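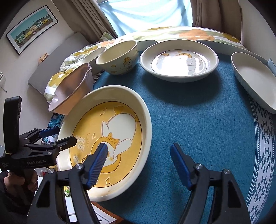
4 Setting up the dishwasher

4.1 Before first use

Complete the installation in section 3 before starting. The Timov must be level, the inlet hose connected and the tap fully open. A first cycle without dishes is required to flush out test water left from the factory.

4.2 Setting the water softener

The softener is supplied at level 3. Your water company can give you the hardness figure for your postcode.

1. Switch the appliance on and close the door.
2. Hold the Programme and Start buttons together until the display shows H3.
3. Press Programme until the required level is shown. The levels run from H0 to H6.
4. Press Start to save. The display goes blank for a moment and then returns to the last programme used.

Note: At H0 the softener is off and the salt light stays out. Salt is not needed.

4.3 Filling the salt container

1. Remove the lower basket and unscrew the cap of the salt container.
2. First use only: fill the container with tap water.
3. Insert the funnel and pour in dishwasher salt until the container is full. Some water will overflow.
4. Wipe the thread clean and screw the cap down firmly.
5. Run the Rinse programme at once.

CAUTION: Never put detergent in the salt container. It will destroy the softener, and the damage is not covered by the guarantee.

CAUTION: Spilt salt left in the tub can cause rust spots – do not leave step 5 until later.

4.4 Loading

Scrape off food remains. Rinsing under the tap is unnecessary.

Place deep plates and bowls in the lower basket, facing the centre and sloping forwards so that water drains off. Leave a gap between rims. Cups and glasses go in the upper basket, upside down.

Spin both spray arms by hand before closing the door. If either arm touches an item, move the item.

Note: Decorated tableware is dishwasher safe only if its maker says so. Printing applied over the glaze may fade – use the Delicate programme or wash by hand if in doubt.

4.5 Choosing a programme

Daily: normal soiling, 60 °C.
Delicate: glasses and light soiling.
Rinse: holds a part load until the machine is full. No detergent.

The Delay button postpones the start by up to 6 hours. Do not open the door within the last few minutes of a cycle, as steam may escape.

Section revised 20 Nov 2018. Corrections to Aaliyah Fehr, Technical Publications.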